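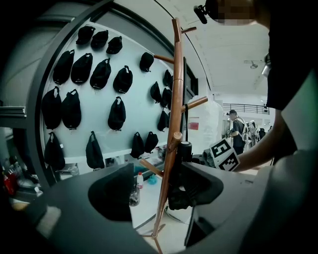

Fig. 6 Small bags on the wall panel, with the coat rack in front

Section 4: Hanging the bags and placing the rack

By now your Wuvo panel should be up on the wall and you've had a cup of coffee. This is the part I like best, so let's get going! I wrote these steps while setting up my own panel one Friday, and I've gone back and fixed the bits that tripped me up.

Before you start
Lay all the bags out on a counter or bed, small ones together and large ones together. Leave the tags on for now (I like to write on mine – cables, sewing stuff, spare keys and so on). Have a soft cloth handy for fingerprints, which show up on white like you wouldn't believe.

1. Push each peg into its hole until the collar sits flat against the panel. A little twist helps. If it wobbles, pull it out and start over.

2. Start with the top row and work down. I keep the top for small bags that I don't need often, and only put a few up there.

3. Hang each bag by its loop, one loop to a peg. Two loops on one peg will fit, but then you're always taking down the wrong bag first.

4. Space out the larger bags. The small ones can bunch up a bit – mine do, mostly toward the right – and they're still easy to grab.

5. Fill the bags after they're hanging, starting with the light stuff. Step back now and then and see if a row looks too crowded.

Note: Your rows don't have to match mine, or each other. I left gaps on purpose and I've moved things twice already. The Tirnow bags have a slightly longer loop, so give those more room underneath.

CAUTION: Don't hang anything heavy from the small pegs. Full water bottles and tools belong on a shelf.

Now the rack
The Ponce coat rack can stand in front of the panel if you're short on space.

6. Screw the pole together and stand it on its splayed legs. Check that every leg touches the floor before you tighten the base all the way.

7. Set the rack at least 40 cm out from the panel. I tried 20 first and kept knocking bags down with my elbow.

8. Hang coats on opposite sides so the pole stays balanced. One big winter coat up high with nothing across from it will make it lean, and I found that out in February with a very wet parka.

CAUTION: Keep the rack out of the way of doors, and don't let kids pull on the lower pegs.

Spare pegs are part no. 218, and the longer ones for the bottom row are part no. 86. Go on to Section 5 for the shelf.

Print this section | E-mail this section
Last updated: February
Contact Rinditz | Copyright Rinditz. All rights reserved. | Back to top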